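Ornico finally doing the Drinska strips in one book. Took long enough. The paperback run died after volume 4, and anyone who wanted the ending has been paying silly money for the old newsprint issues, or reading bad scans of them.

New edition is a hardcover, 900 pages, all 39 chapters in the order they first ran. Color restored from the orignal plates where those survived – black and white where they didn't. Good call. The recolored Kurup reprints looked like candy and I still can't read them.

Extras are thin. Five pages of sketches, a short intro, no letters pages. Shame, the letters were half the fun.
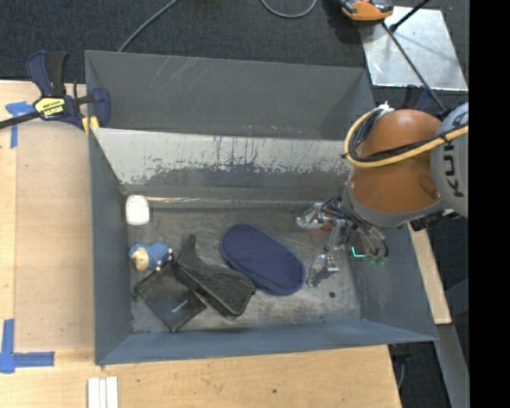
COMICS & COLLECTIBLES

Out in March, comic shops first, bookstores later. Trarkau is next if this one sells, so Ornico says, and thats the one I want – never collected, not even the first arc. Preorder early. Print run sounds small.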